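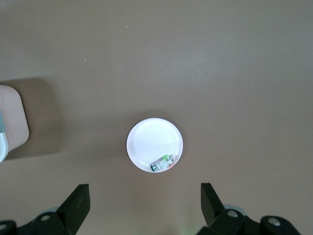

Readers of this blog will be aware that each spring I review the small household items that are otherwise replaced only when they fail. The review for this year was completed on 31st May, and I set out the results below for my own records and for those who have asked.

The first matter was batteries. For some years they had been kept in a kitchen drawer, new and spent together, with the predictable result that a dead one was returned to a remote control at least once a month. I have now adopted the practice recommended by my neighbor, Mei-kuen Kan – a small white plate on the table, onto which anything small and doubtful is placed until it has been tested. The plate is cleared every evening. The tester is an old Retmont unit, purchased secondhand, and it remains accurate enough for domestic purposes.

Of the batteries in the drawer, 11 were found to be flat. These have been set aside for the collection point at the Tatau hardware store, which accepts them on weekday mornings only. The drawer itself was wiped out and lined with paper.

The second matter was the ceiling. It is easily overlooked, and I had not attended to it properly since last September. The light panel was dusted with a dry microfiber cloth on an extension pole, and the surrounding surface was treated in the same manner. I do not recommend a damp cloth on a painted ceiling, as it leaves marks that show in the evening.

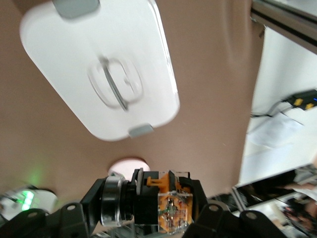

The ceiling light, with its two gray clips.

The cables on the wall were dusted at the same time. I had intended to replace the extension pole with the Stesine model, but at 153 dollars it was difficult to justify for a task performed twice a year.

The closet in the hallway has been deferred. It contains 3 boxes of light bulbs, several of which do not fit any lamp currently in the house, and I will report on these separately.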